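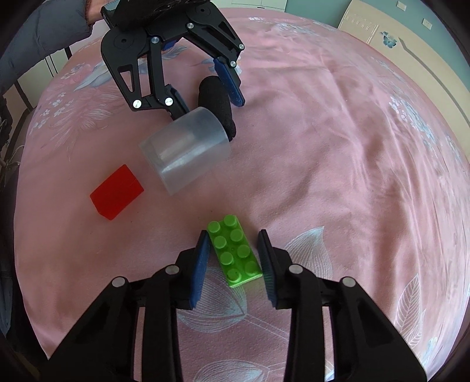 Kindero Toy Library, Grumport branch: members' diary

Sunday, after lunch

Started on the spare bedroom at one, once the dishes were done. The plan was to go through the mixed box before Vesela Shehu needs it back for the October loan shelf. I used the bed again. The carpet eats small pieces and the table in the kitchen had the sewing on it. With the pink sheet pulled over the mattress everything shows up, even the little stuff.

The box is one of the three that came from the Kaczmarczyk place when they cleared the attic. The label says 333 pieces. I doubt that was ever right. Mixed in with the toys was the usual: a hair clip, two dead batteries, a playing card, half a crayon, a see-through plastic cup that probably belongs with a tea set we don't have.

Bricks first. The two-by-four ones go in the deep tray with the studs up, any color. I had been sorting by color for a year and have given up on it. Children tip the lot out anyway, and it was costing me a whole evening per box. The green ones need a second look before they go in, as some of them came with marks on the studs. Most marks come off with dish soap and an old toothbrush. If not, the brick still works and it goes in.

The plain red blocks are from a different set, no studs on them, and they don't fit with anything in the brick tray. Those go in the cloth bag with the ramp pieces. Chia-hao Kuo wants to make a separate building kit out of them for the under-threes. He has his eye on 100 blocks and we are well short of it. I wrote to the Grernen people to ask if they have any going spare. No answer yet.

Stopped at three for coffee. Moved the finished trays onto the windowsill so there was room to sit down.

Second half was slower. Small wheels, axles, fences, the farm animals with chewed ears. Threw out the ones with sharp edges. Put the cup in the odds and ends tin along with a few other things I could not place, and will take the tin along on the next open day in case a parent recognizes something.

Weighed the box at the end on the bathroom scale. Lighter than before, not by much. Washed the sheet at 110 degrees on the short program and hung it over the bath.

Still to do: the other two Kaczmarczyk boxes, new labels, find the lid for the deep tray. The marbles can wait until Vesela has decided if we lend marbles at all. Dinner was late, leftover soup.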